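개는 로봇, 기다리는 사람
브렐로라 공개 시연회를 가다

7월의 오후 2시, 브렐로라의 시연장 문이 열렸다. 초대장에는 '가사 노동의 종말'이라고 적혀 있었다. 이런 문구를 볼 때마다 나는 먼저 의자가 몇 개 놓였는지 살핀다. 의자가 많으면 오래 걸린다는 뜻이다. 이날은 의자가 많았다.

회사가 내세운 것은 옷 개기였다. 두 팔을 움직이는 소프트웨어는 '모카누'라고 부르는데, 학습에 쓴 시연 기록이 1,445건이라고 한다. 발표 자료에는 성공률 그래프가 있었지만 세로축에 눈금이 없었다. 무엇을 성공으로 치느냐는 질문에는 "옷이 개진 상태"라는 답이 돌아왔다.

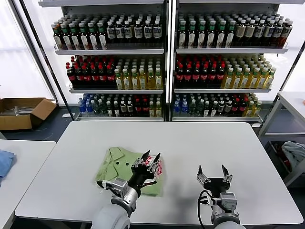 나는 세탁소 집에서 자랐고, 셔츠 개는 일이라면 할 말이 조금 있다. 어려운 것은 접는 동작보다 깃과 앞단을 반듯하게 두는 일이다. 탁자 위 연두색 옷은 네모꼴에 가깝긴 했어도 잔주름이 그대로였고 천이 군데군데 겹쳐 있었다. 손가락이 여럿 달린 왼손이 그 오른쪽을 누르는 동안 오른팔 집게는 빈 채로 벌어져 있었다. 우리 집에서라면 다시 펴라는 소리를 들었을 것이다.

옷 한 벌에 3분이 걸린다는 설명도 들었다. 회사는 밤새 돌리면 된다고 한다. 그러려면 누군가 옷을 한 벌씩 탁자에 올려 줘야 하는데, 그 일을 누가 하느냐고 묻자 후속 제품 '풀라드'가 맡을 예정이라고 했다. 풀라드는 볼 수 없었다.

예약 대기자는 600명이라고 한다. 예약금이 있느냐고 물었더니 아직 없다고 했다. 가격도 정해지지 않았다. 돌아오는 길에 받은 홍보용 티셔츠는 비닐봉지 안에 아주 반듯하게 개어져 있었다. 누가 갰는지는 미처 묻지 못했다.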